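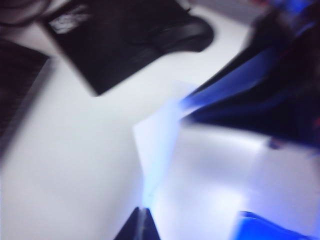 Wrist rest height vs. desk height — numbers wanted
Forum index > Workspace > Desks, chairs and input

tarn_vole
Posts: 60
I'm changing desks and want to get the height right before I drill anything. The old one is a Nedus with the fixed frame, which puts the top surface too high for me. The new top will go on a crank frame, so I can choose.

The part I can't settle is whether to measure elbow height to the desk surface or to the top of the pad. I use a mouse pad with a raised padded wrist rest. If the wrist is up on the rest, my forearm meets the desk at a different angle than it does on a bare top. Do people subtract the thickness of the rest when setting the desk, or ignore it?

Chair is set so my feet are flat and thighs level. I would prefer to leave the chair alone.

Helju Grīnberga
Moderator
Measure to the desk surface and leave the rest out of it. The rest is for pauses. While the mouse is moving, the wrist should be off it and the movement should come from the elbow. If you set the desk for a wrist parked on the rest, you'll be too low for typing.

Sit with your upper arms hanging, bend the elbows to a right angle, have someone measure floor to underside of elbow. Set the top at that height or slightly under it. Wear the shoes you work in.

quillback
Posts: 7
Disagree with the above in one respect. The advice to hover is repeated everywhere and I have never met anyone who does it for a full shift. I do drafting, mostly small movements, and my wrist is on the rest nearly all the time. For that use the rest is part of the work surface and ought to be part of the measurement. I dropped my desk by the height of the rest and the ache across the top of my shoulder went away in a couple of weeks.

Typing got slightly worse. I tilted the keyboard flat and stopped noticing.

Helju Grīnberga
Moderator
Your shoulder improved because the desk was too high to begin with. That isn't evidence for resting on the pad. Constant pressure on the underside of the wrist is the thing I'd want to avoid, and a softer rest spreads it without removing it. If you must lean on something, lean on the heel of the hand.

quillback
Posts: 7
It may have been too high. I measured it the way you describe, to the desk surface, and it was within a finger's width. I can only report what changed.

Ojārs Lukoševičius
Posts: 150
Two different mice are being discussed here, more or less. Low sensitivity means large arm sweeps, and a rest gets in the way of those. High sensitivity means finger and wrist movement, and people plant the hand. The desk height argument follows from that choice, so tarn_vole should say which one applies.

I would also look at the front edge of the desk before the height. Plenty of tops have a square edge, and the forearm sits on it all day. I ran a router with a roundover bit along mine and it did more for me than any change of height. If the top is laminate you can't do that, but you can buy one with a rounded front. Noletti sells them in white and birch. The white shows every mark and needs wiping often.

tarn_vole
Posts: 60
High sensitivity, small movements, two monitors. I don't sweep.

The top is not bought yet. I was looking at the Noletti and at a Paulauskas blank, solid wood, unfinished. The Paulauskas is heavier and I don't know if the crank frame will take it with monitor arms clamped on the back.

Ojārs Lukoševičius
Posts: 150
Check the frame's rating against top, arms, monitors and anything you lean on it. Crank frames usually fail at the gearbox coupling, and the first sign is one leg lagging. With the solid top I would fit a crossbar.

Finish both faces if you go unfinished. One coated face and one bare face will cup. Mine was done in March and it is still flat.

pell_and_co
Posts: 7
Has anyone used the Umus gel rest? Mine leaks a bit at the seam.

Helju Grīnberga
Moderator
Please start a separate thread for that one.

tarn_vole
Posts: 60
Update, 21 July 2018. Went with the Paulauskas top and a crossbar. Desk is set to elbow height measured to the surface, per Helju, and I'll run it like that for a few weeks before trying quillback's lower setting. I marked both heights on the leg with tape — the crank has no scale.

quillback
Posts: 7
Post the result either way. Keep the same chair setting or the comparison is no use.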